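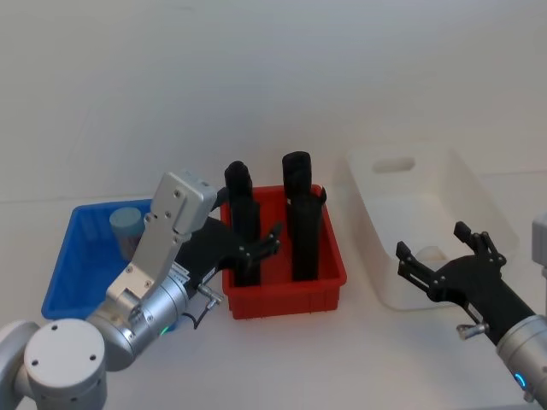
Last changed: April, by Nam-gil Ahn

How to prepare a silent 16mm print for a screening

These notes are for members of the Fletside Film Group who are getting a print ready for the first time. They cover 16mm silent prints only. Sound prints are on a separate page.

Before you start

You will need a bench with a pair of rewinds, a splicer, splicing tape, cotton gloves, a loupe, a footage counter and a notebook. Wipe the bench down first. Check the smell of the can when you open it. If there is a strong smell of vinegar, close it again and put it in the cupboard by the door. Do not run it.

Step 1. Wind through and inspect

Put the full reel on the left rewind and an empty reel on the right. Wind slowly, holding the film lightly by the edges between thumb and finger. You will feel torn perforations and lifting splices before you see them. When you find one, stop, mark the place with a slip of paper and note the footage.

A 400-foot reel should take at least ten minutes. If you are done in three, go back and do it again.

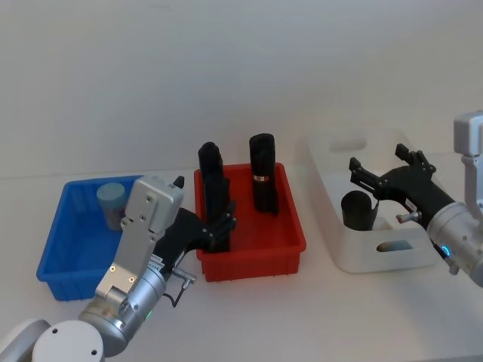 Splices are the usual trouble in older silent prints, and title cards are where most of them fall. Cards were often replaced, shortened or swapped for another language, so look closely at the frames on both sides of each one. Any short piece you remove has to be kept and labeled with the reel number and the footage it came from. Three plastic bins set in a row, such as a blue one, a red one and a white one, make it easy to keep things apart: use the first for pieces going back into the print, the second for damaged leader and the third for empty cores. Do not leave loose film on the bench overnight.

Step 2. Repair

Use tape splices. Cement splices are stronger, but each one costs you a frame and they can't be undone. Cut on the frame line, lay the two ends on the pins, tape both sides and press out the air. Run the splice between your fingers. If it catches, do it over.

Never cut out a frame to tidy up a splice that already holds. The print of Liline lost most of a shot on the bridge that way, a few frames at each repair, long before it came to us.

Step 3. Check the reel order

Silent prints often come with reels in the wrong cans. Read the first and last title on every reel and write them down. Then compare them with the synopsis sheet. With Jesia, reels 3 and 4 both start on a card saying "The next morning," so go by the shot that follows the card.

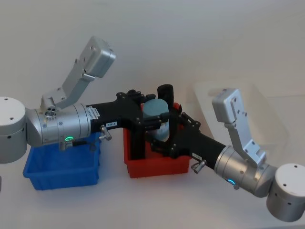
A red bin in the center of the table, with a blue bin to the left.

Step 4. Work out the running time

There was no single standard speed for silent films. The same print can look right at 16 frames per second and silly at 24, or the other way around. Watch a few minutes of people walking and set the speed from that.

Once you have the speed, the sum is simple. There are 40 frames in a foot of 16mm film. Multiply the footage by 40, divide by the frames per second, and you have the time in seconds.

Our print of Moon measures 2986 feet. That is 119,440 frames.

At 18 frames per second: 110 minutes 36 seconds
At 20 frames per second: 99 minutes 32 seconds
At 24 frames per second: 82 minutes 57 seconds

Give the pianist the figure as soon as you have it. If you change the speed later, tell them the same day.

Step 5. Leader and labels

Each reel needs at least six feet of clean leader at the head and the same at the tail. Write the title, the reel number and HEAD or TAIL on it in permanent marker. Mark the can to match. Write the speed on the can too.
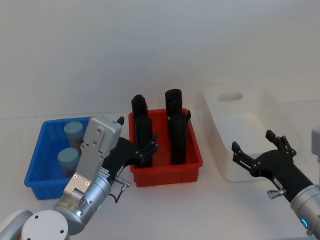 Blue bin with two containers inside, both with light blue caps.

Step 6. Test run

Run the first two minutes of reel 1 on the projector you will be using. Check the focus, the frame line and the size of the lower loop. Silent prints may have perforations on both edges, so it is possible to load one flipped left to right. If the title cards read backward, that is what has happened. Take it off and rewind it the right way around.

Leave the reels heads out, in order, with your notes in the first can.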